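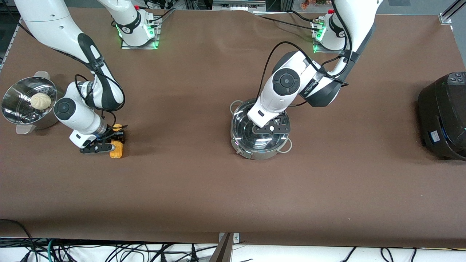 I gave up my season ticket in November, after 16 years in the same seat, and I've been trying to work out ever since whether I was being principled or just getting old and cold. My club is Lustmont Town (you won't have heard of us, it's fine, plenty of people who live in Lustmont haven't) and what finally did for me was the way we play out from the back. Every goal kick, every single one, gets rolled two yards to a centre-half who stands there holding up the entire afternoon. You know how a robot arm will keep a little yellow thing pinched in its black fingers, hovering just over a brown tabletop? That's our left-sided centre-half with the ball. Lovely grip on it. Very careful. And there I am in row F, willing somebody to just put it down somewhere useful.

Now, before anyone writes in, I like passing. I grew up on the sort of football where the ball came down with snow on it, and I don't miss that at all. When the big clubs started building from their own six-yard box I thought it was the cleverest thing I'd ever seen. Draw the press, find the spare man, away you go. Wonderful! But those teams have a goalkeeper who can ping it 40 yards on to a winger's chest, and defenders who grew up as midfielders, and a pitch like a snooker table. We have a pitch that slopes towards the car park. Our keeper is a terrific shot-stopper and a smashing lad and I would not trust him to pass me the salt.

And yet there we are, most Saturdays, passing it across our own goal with a centre-forward from Jendeo Rovers charging at us like a man who's seen his bus pulling away. We lost to Jendeo that way. We lost to Truvent that way as well, twice if you count the cup, and I do count the cup, as it cost me a coach fare and a very poor pie. At Truvent we gave the ball away on the edge of our own box in the first minute, and then from the restart we worked it all the way back and gave it away again in more or less the same place. The away end went very quiet. There were more than 800 in the ground that day and I think every one of them could have told our bench what was going to happen next.

What bothers me is that it has become a question of manners. If you shout "get rid of it" these days people turn round and look at you as if you'd asked for chips in a restaurant. The long ball is for dinosaurs. A chap behind me (younger, nice scarf, always had a flask) told me kindly that we were "trusting the process", and I said the process had us fourth from bottom. He said results would come. Well, they came. They were mostly 3-1.

I don't even blame the manager that much. He's done his badges and he's been taught that this is what good football looks like, and if he wants a job further up he needs to be seen doing it. Nobody on an interview panel is going to swoon over a video of you hitting the channels. So he coaches the style that'll get him noticed, and the players play it because he picks the team, and we all sit there with our hearts in our mouths. I do wonder if anybody has asked the centre-halves. One of them is built like a wardrobe and heads the ball further than I can kick it, and he spends his weekends doing little sideways passes with the side of his foot, looking miserable.

The frustrating thing is that we've got a perfectly good way of playing sitting right there. We have a big striker who wins nearly everything in the air, and two quick lads either side of him who'd love nothing better than to chase his knock-downs. For about 20 minutes against Güler Athletic, when we were two down and everyone had stopped thinking, we went direct and it was glorious. Diagonals, second balls, corners, a bit of pinball in the box, their full-back hoofing one into the allotments. We got one back and hit the bar and the whole ground woke up. My voice went. I walked home thinking, right, that's it, they've cracked it. The next week we were back to rolling it out from the goal kick, and conceded before I'd found my gloves.

I'd make one small plea, then, and it goes for any club our size. Mix it up. Go short when it's on and when it isn't, lump it, and don't be embarrassed about it. Some of the best passing sides I ever saw would still clear their lines when somebody was breathing down their necks, and I never heard anyone call them primitive. A long pass to a man who's good at receiving long passes is a pass. It took me a while to find somebody at the club who'd agree with that, and she runs the turnstile.

As for the season ticket, I lasted about a month before I started paying on the gate, which costs more and means I've lost my seat to the chap with the flask's brother-in-law. I stand down by the corner flag now. It's windy, the view's rotten, and when the keeper shapes to roll it short I'm near enough for him to hear me. We've got Jendeo again on Saturday, at home, and I've already told my lot I'll be late back for tea.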